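Entraide Rangement & Maison > Tri et organisation > Bacs et boîtes

Trier le vrac dans des bacs en plastique : une couleur par catégorie ou tout pareil ?

Posté par Lerarov le 13/11/2020

Bonjour,

J'ai une table blanche de 280 cm contre un mur, dans la pièce qui nous sert d'atelier et de débarras. Tout ce qui n'a pas de place finit dessus : rouleaux, flacons, piles, bouts de câble, outils à main, petites pièces en plastique. Je voudrais y mettre quelques bacs ouverts côte à côte, pour qu'on puisse jeter les choses dedans en passant et faire le vrai rangement plus tard.

J'ai déjà essayé les boîtes à couvercle. Personne ne les ouvre chez moi, on pose les affaires dessus. J'ai aussi essayé les tiroirs empilables, même résultat.

Je me demande donc :
- faut-il une couleur différente par catégorie, ou bien des bacs identiques avec une étiquette ?
- quelle hauteur prendre ? J'ai des objets longs qui dépassent et j'ai peur que ça bascule.
- combien de catégories pour que ça tienne dans le temps ?

Le budget est d'environ 32 euros pour l'ensemble. Merci d'avance.

Pusgate
Membre depuis juin

Des bacs identiques, c'est plus joli. Chez moi tout est blanc. Pour les étiquettes, prends du ruban de masquage et un feutre, ça se décolle bien.

Munther Fakhoury

Bonjour Lerarov,

Je ne suis pas d'accord avec la réponse précédente pour un usage d'atelier. Des bacs blancs étiquetés vont très bien dans un placard, où l'on prend le temps de lire. Sur une table de passage, on ne lit pas. La couleur se repère de loin et les enfants la retiennent sans qu'on leur explique deux fois.

Pour le nombre, je conseille trois bacs. J'en ai eu 8 pendant un an et la moitié servait de fourre-tout. Avec trois, la répartition peut être celle-ci :
- ce qui est long ou encombrant (rouleaux, tubes, outils)
- ce qui est petit et qui se perd (piles, vis, capuchons)
- ce qui doit quitter la pièce (à rendre, à jeter, à porter à la déchetterie)

Le troisième est le plus utile. Il se vide une fois par semaine, même s'il n'est pas plein.

Pour la hauteur, regardez d'abord votre objet le plus long. Un objet cylindrique posé debout peut dépasser nettement du bord sans problème si la base du bac est assez large et si le reste du contenu le cale. Par contre, évitez les bacs hauts et étroits, ils partent en arrière dès qu'on y met quelque chose de lourd. Un bac d'une largeur de 19 cm au fond suffit pour la plupart des rouleaux. Mesurez bien le fond : beaucoup de modèles sont plus larges en haut et les dimensions indiquées en magasin sont souvent celles de l'ouverture.

Pour le plastique, prenez des parois nervurées et un rebord épais. Les nervures empêchent la paroi de se déformer quand le bac est chargé, et le rebord roulé évite de se couper les doigts en le soulevant. Les bacs lisses à bord fin se fendent dans les coins. J'en ai jeté deux l'hiver dernier.

Alignez-les contre le mur et laissez la largeur d'une main entre chacun. S'ils se touchent, on en entraîne un en tirant l'autre. Gardez aussi de l'espace libre au-dessus : si une étagère est fixée trop bas, on ne peut plus déposer les objets par le haut et ils restent sur la table.

Pour le prix, vous tenez dans votre budget avec des bacs simples, sans roulettes ni poignées rapportées.

Lemaire

Même avis que Munther pour les couleurs. Une remarque pratique quand même : achetez les trois en même temps. J'ai voulu compléter ma série plus tard et le modèle n'existait plus, le remplaçant était un peu plus haut et ça se voit.

Si la table glisse, un morceau de tapis antidérapant pour tiroir sous chaque bac règle la question. Ça se coupe aux ciseaux.

Pour le nettoyage, eau tiède et savon noir. Pas d'éponge abrasive sur le jaune, les rayures retiennent la poussière.

Lerarov

Merci à tous. Je pars donc sur trois bacs ouverts, avec du jaune à gauche pour les objets longs et une teinte crème parmi les autres. La longueur de la table me permet de garder presque 280 cm moins les bacs pour travailler, c'est largement assez. Borko, si tu passes par ici, tu m'avais parlé d'un magasin qui vend ces bacs à l'unité, je veux bien l'adresse. 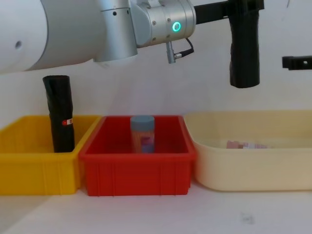
Je vais commencer par vider toute la table par terre et faire les tas avant de remplir quoi que ce soit. Pour les piles usagées, je mettrai un bocal à part, avec un couvercle cette fois. Je laisse le sujet ouvert si quelqu'un a une idée pour les câbles, que je n'ai toujours pas casés.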